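Keeping the Liltdale Grippers Running
Student project report, Patricio Lorente

Our pair of hand-held grippers had logged 112 grasps before the left one began to stick, so I spent April learning how to service them!
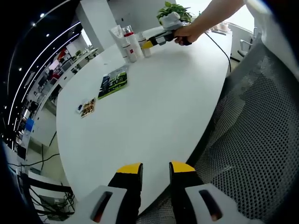
Cable routing came first. Dezső Gulyás wanted slack at the wrist (he was right). The black cable goes over the table edge, leaving the top free for bottles.

Next I checked how the yellow tips line up on an upright pump bottle.

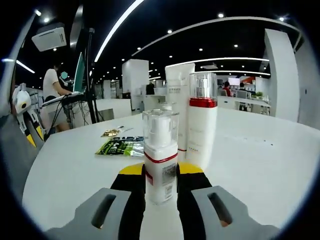

Next steps
Regrease at 213 grasps.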